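소식지 > 동네 살림 > 같이 배워요

인쇄하기 | 이메일로 보내기

귤껍질 세제 만들기 모임, 이번에도 꽉 찼어요!

6월 모임 후기를 이제야 올립니다. 신청 글을 올린 지 하루도 안 돼서 20명 자리가 다 찼고, 취소 자리를 기다리신 분도 계셨어요. 귤껍질 하나로 이렇게 신이 날 수 있다니, 저는 준비하는 내내 들떠 있었답니다.

이번 진행은 룩사나 잔주아(Rukhsana Janjua) 님이 맡아 주셨어요. 겨울 내내 말려 둔 귤껍질을 종이봉투 여섯 개에 나눠 담아 오셨는데, 봉투를 여는 순간 방 안에 귤 향이 확 퍼져서 다들 "와!" 하고 소리부터 질렀습니다. 껍질은 바싹 마른 것이 좋아요. 손으로 꺾었을 때 톡 부러지면 합격이고, 휘어지면 채반에 며칠 더 널어 두세요. 씻을 때는 굵은소금으로 문지른 다음 흐르는 물에 여러 번 헹굽니다. 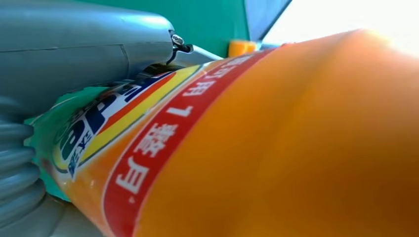 다음은 담그는 차례예요. 마른 껍질을 유리병에 반쯤 채우고 소독용 에탄올 400ml를 부은 뒤 뚜껑을 꼭 닫습니다. 병마다 이름표와 담근 달을 적어 두었어요(저는 작년에 안 적었다가 매실청이랑 헷갈려서 한참을 킁킁거렸거든요). 볕이 들지 않는 서늘한 곳에 20일을 두면 색이 노르스름하게 우러나옵니다. 하루에 한 번씩 병을 살살 흔들어 주시고요. 가스레인지나 촛불 옆에는 절대 두지 마세요. 에탄올이라 불이 붙을 수 있습니다. 작업하는 동안 창문도 활짝 열어 두었어요.

우러난 물은 면포에 걸러서 물과 일대일로 섞어 씁니다. 전자레인지 안쪽, 싱크대 기름때, 스티커 떼고 남은 끈끈한 자국에 특히 잘 들어요. 이폴리토 아라베나(Hipólito Aravena) 님은 집에서 미리 만든 것을 가져와 오래된 주전자 손잡이를 닦아 보이셨는데, 키친타월이 누렇게 변하는 걸 보고 앞줄에서 박수가 나왔습니다. 그 주전자를 돌려 보느라 쉬는 시간이 두 배로 길어졌어요!

모임 중에 나온 질문도 하나 옮겨 둡니다.
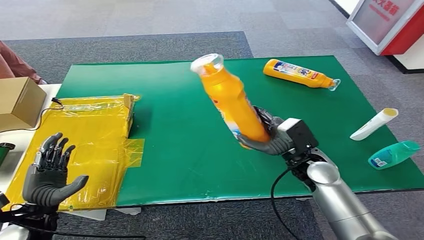

오렌지나 레몬 껍질로 만들어도 되나요?

같은 방법으로 만들면 됩니다. 수입 과일은 겉에 왁스가 묻어 있는 경우가 많으니 뜨거운 물에 살짝 굴린 뒤 소금으로 한 번 더 문질러 주세요. 레몬은 향이 또렷하고 오렌지는 좀 더 달큰해서, 섞어 담그는 분도 많아요.

쓰지 말아야 할 곳도 꼭 기억해 주세요. 대리석 상판, 니스 칠한 가구, 아크릴 제품은 표면이 뿌옇게 상할 수 있습니다. 처음 쓰는 자리라면 구석에 조금만 발라 보고 넓혀 가시고요. 시중 세제와 섞는 것도 안 됩니다. 특히 락스 종류와는 같은 날 같은 자리에도 쓰지 않는 쪽을 권해요.

거르고 남은 껍질도 아까워서 다들 한 줌씩 싸 가셨어요. 배수구 망을 문지를 때 쓰면 좋고, 다 쓴 뒤에는 잘 말려 일반 쓰레기로 버리면 됩니다.
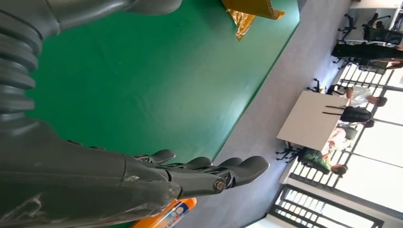

그리고 병 이야기! 입구가 넓은 병이 훨씬 편합니다. 좁은 병에 담갔다가 젓가락으로 껍질을 하나하나 건져 낸 분이 올해도 계셨어요. 발덴베니토가 아니라 '발데베니토(Valdebenito)' 찻집에서 깨끗이 씻은 잼병을 모아 주고 계시니(지난 호에 이름을 잘못 적어 죄송해요) 필요하신 분은 오후 4시 이후에 들러 보세요. 분무기는 각자 준비하시고, 전에 다른 세제를 담았던 것이라면 속까지 잘 헹궈서 완전히 말려 오시면 됩니다.

다음 모임에서는 쌀뜨물과 밀가루로 하는 기름때 설거지를 해 볼 거예요. 저는 벌써 프라이팬 하나를 안 닦고 모셔 두었습니다. 신청은 소식지 답장으로 받아요.

인쇄하기 | 이메일로 보내기

최근 소식
- 헌 수건으로 만드는 걸레, 박음질 없이
- 발데베니토 찻집 잼병 나눔 안내
- 베이킹소다와 과탄산소다, 어디에 뭘 쓸까
- 장마 전에 하는 신발장 정리
- 독자 편지: 할머니의 쌀뜨물 항아리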